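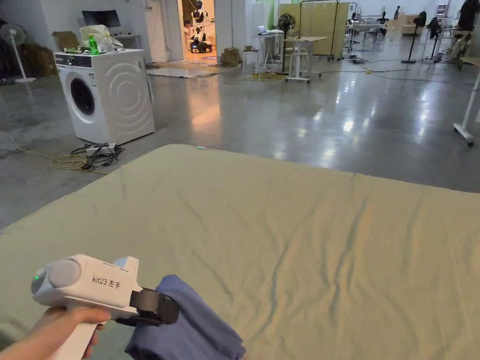 According to Nantana Wongsuwan, bedding is harder than shirts, and anyone who thinks otherwise has only watched the videos. I had only watched the videos. I had also come to Nullamholm fairly sure that a student club teaching a robot to handle laundry was a long way round to something my mother could do while talking on the phone.

The club is called Nodley. It grew out of an evening class on machine control, and its members are working towards the Ullov, a student competition in which teams have to get a robot to deal with cloth it hasn't met before. Wongsuwan leads the team. Eckhard Strobel taught the original class and still signs the forms.

For most of this term the work has been done by hand. A student holds a gripper, picks up a piece of cloth on the bed, moves it, folds it or straightens it, and the recording goes into the pile the software will learn from. The robot's turn comes later. I asked Wongsuwan whether that didn't amount to students doing the housework and a computer taking the credit.

"People say that every open evening," she said. "If you want to teach somebody to drive, you drive first and they watch. I don't see what's embarrassing about it."

What bothered me more was how much watching is needed. By September the team had 351 recordings they were willing to keep. The plan had said 440. Wongsuwan blamed the shortfall on their own rules, which got stricter as they went along. A recording is thrown out if the person dithers, if the cloth slips and is grabbed again in a hurry, or if the fold at the end is one she would be ashamed to hand to a guest.

"Your own hands get bored," she said. "You start doing it quickly and badly, the way you do at home. Then you've taught it your bad habits, and you can't complain when it copies them."

So it can copy them? She paused before answering. On a cloth it has seen, laid out the way it likes, the robot usually gets hold of a corner. On a crumpled one it tends to take whatever sticks up highest, which may be the middle. A fold that starts from the middle is a mess, and the robot has no opinion on the matter.

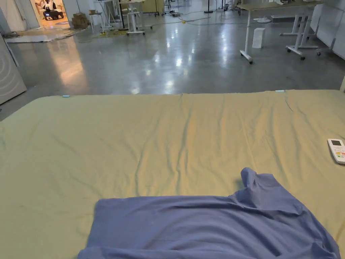

I put it to Strobel that this sounded like a great deal of effort for a machine that can't find a corner. He agreed more readily than I had expected.

"It's a poor way to get a sheet folded," he said. "If the college wanted laundry done I'd tell them to hire someone. I have a class of people who came in thinking robots were mostly about motors. Now they argue about what counts as a good example. I'd like more of that argument and less of the trophy."

He was less easy to pin down on the trophy itself. Teams at the Ullov are marked on cloth supplied on the day, and he admits that one lucky grab can be worth more than months of careful recording. He thinks the marking should be changed and has written to the organisers twice. He has had one reply, thanking him for his interest.

Money came up next. The club has a small grant from Abdelaziz, a local parts supplier, and the last instalment was £385. I wondered what Abdelaziz thinks it's paying for. Wongsuwan said she sends them a page of news each term and that they have never asked about the folding. They did once ask for a group photo.

"I'd be happier if they did ask," she said. "I'd have to tell them it's slower than a person and fussier than a person. Maybe that's why I haven't brought it up."

She wouldn't give me a success rate for the robot. There is one, she said, but it was measured on a good afternoon by the people who built the thing, and she wants it done again by somebody from outside the club. That was the first moment in the conversation when I felt like trusting a number, and I didn't get one.

Would she use it at home, supposing it worked? She laughed and said her flat was too small to keep it in.

"Ask me about duvet covers," she said. I did. They haven't started on duvet covers. Strobel wants them left until after the competition, and Wongsuwan has already put them on next term's plan.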